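雨天清单

十月一到，雨就没怎么停过。去年这个时候，两个孩子在客厅里追来追去，我在厨房里喊，喊到最后三个人都不高兴。今年我提前做了一件事，拿一张大纸，把下雨天能做的事都写上去，贴在冰箱侧面。

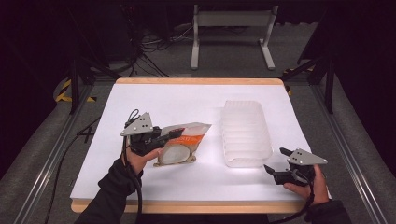

清单是我和孩子们一起写的。我规定每人轮流说一条，说出来就写，先不讨论行不行。老大八岁，说得快，老二五岁，想半天，然后说“吃面”。也写上了。最后一共写了17条，其中有几条差不多是一回事，比如“搭帐篷”和“在桌子底下住”。我没有合并，孩子觉得那是两件事。

用到现在，有几条用得最多，记一下，省得明年忘了。

第一是搭帐篷。两把餐椅，一条旧床单，四个晾衣夹。以前我总想帮他们搭得结实一点，现在不管了，塌了他们自己会重来。老二喜欢把枕头全部搬进去，晚上睡觉之前要搬回来，这件事得提前讲好，不然到了八点半还在为一个枕头吵。

第二是拼图。家里有一幅1000片的，是表姐送的，图案是港口，天空占了将近一半，很难拼。我们把它放在一块硬纸板上，不拼的时候推到沙发底下。拼了三个下雨的下午，边框完成了，船完成了，天空还是一堆蓝色。2000片的那幅我收在柜子顶上，没有告诉他们。

第三是穿雨衣出门。我原来以为雨天活动就是室内活动，这一条是老大加的。我们从家里走到Farnholm路口的小公园，来回46分钟，中间踩水坑的时间也算在内。出门之前把干袜子和毛巾放在门口，回来就在门口换，不要让他们走到浴室去，走廊会全湿。雨鞋里面塞报纸，换一次，第二天早上基本能穿。老大的雨衣袖子已经短了，下个月要买新的。

第四是做吃的。我们做过两次饼干，一次饺子。饺子比饼干好，擀皮、放馅、捏边，每个人都有事做，而且当天的晚饭也有了。老二捏的那些煮的时候大多开口，我就单独用一个小锅煮，连汤一起给她喝，她很满意。面粉会撒到地上，等干了再扫，湿抹布一擦就成了糊。

第五是给远处的人写信。Lindsay Ruawai以前住我们楼下，搬走以后一直和孩子们有联系。她那边正好是春天，孩子们觉得很奇怪，老大在信里问她现在穿什么衣服，老二画了一朵乌云，下面画了我们家的窗户，窗户里四个人，多出来的那个她说是猫。我们没有养猫。信寄出去两个星期了，还没有回音。

也有写上去以后不太行的。“室内捉迷藏”玩了一次，我们家一共两间卧室，能藏的地方就那么几个，十分钟就没意思了。“用纸箱做火车”做到一半纸箱不够，去楼下超市要，人家刚刚压扁收走。现在我在阳台上留着三个纸箱，占地方，先留着。“安静看书”是我写的，目前没有人选过。

选哪一条，我们试过几种办法。最开始是投票，两个孩子各投各的，剩下我一个人决定，输的那个就说我偏心。后来改成抽签，把每一条写在纸条上，放进一个饼干盒里，谁抽到就做哪个，不喜欢可以换一次，只能换一次。这个办法是孩子爸爸的同事Arnout Verbruggen说的，他家三个孩子，用来决定谁洗碗。我们用了三个多星期，争吵少了一些，不是没有。

另外一点是关于时间。我现在一般放在下午三点以后，上午让他们随便玩。如果一早就抽签，十点钟做完了，后面还有一整天，他们会一直来问接下来干什么。三点开始，做到五点多，正好做晚饭。要是做饺子就得提前到两点，和面要醒一会儿。

今天下午又下雨，老大抽到“给所有的玩偶量身高”，这条我都忘了是谁写的。他拿着软尺量，我在旁边记在本子上，老二负责让它们排队。最高的是那只长颈鹿，脖子歪了，量了两遍，数字不一样，老大决定写大的那个。

清单上还有“面粉画画”和“自己做一本电话簿”没有做过。面粉画画我想等天晴了放到阳台上去做，老二说那就不算下雨天的事了。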